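November, late

Long one. Feet wrecked. Writing this quick before I fall asleep on the couch with the lamp on again. 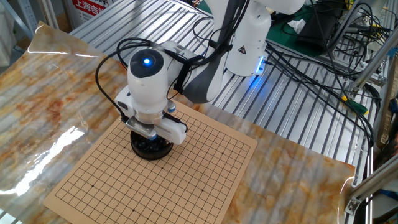
Morning

Bus to Stestdale was late so I missed the connection and stood there 13 minutes with no gloves. Coffee from the kiosk, burnt. Drank it anyway. Got to Petersen for the boots and they'd sold my size, next lot in after the holidays. Typical. Bought laces instead.

Afternoon

Walked the river path out to Cilby and back. Mud up to the ankle past the second gate. Saw 2 herons, or the same one twice. Leaves nearly all down now, smells like wet pennies. Ate my sandwich on the wall by teh church, wind took the napkin.

Knee ok going out, bad coming home. Need to do the stretches, keep saying it.

Evening

Soup. Three bowls, no regrets. Rang Rusel about the boiler, on hold forever, they can come in the morning between 8 and noon. So no lie in. Quote was 2000 if the whole thing needs replacing and I felt a bit sick. Dont want to think about it. Could patch it for one more winter maybe.

Lost two games against the laptop, small board. Always greedy in the corners. Went back over the second one and still can't find where it got away from me.

Tomorrow: boiler, bins, library book (overdue!!), call about the knee. Bed.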